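Filed under: Course notes > Furniture Care > Unit 8

Cleaning and Checking a Veneered Tabletop

These notes go with the afternoon practical at the Birnton workshop. Read them before you come in and bring a soft cotton cloth, a torch and a pencil.

Veneer is a thin sheet of real wood glued to a thicker base. It marks in the same way as solid wood but there is far less of it to sand away, so most of the work is in looking and light cleaning. Lucía Barrios will hand out the cleaning solution. Do not bring spray polish.

Start with the grain. Note which way it runs and whether it changes direction anywhere. On a pale top the lines are often close together, a little darker than the wood between them, and may rise into a curve before levelling out again. Wipe along the general run of the lines and don't try to follow every bend.

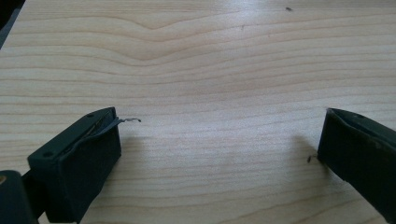

Next, deal with loose bits. Crumbs, fibres and grit are easy to miss under soft light, and grit dragged under a cloth will scratch the finish. Lift them off with a dry brush. Turn off the overhead lamp, hold the torch low at one side and look across the surface. Mark on your sheet anything that does not brush away.

Then clean. The cloth should be damp, never dripping. Work in strips, overlapping each one slightly, and dry the top with a second cloth as you go. Leave it for 20 minutes before checking it again. Dull patches at this stage usually mean old polish, and should be left alone until Unit 9.

If you have to sand, ask Unai Sepúlveda first. Nothing coarser than 2000 grit is used on the practice tops, and only on the finish.

Hand your sheet to Vega Palacios before you leave. Reading for next time: Takeda, chapter on edges and lifting veneer, first 30 pages.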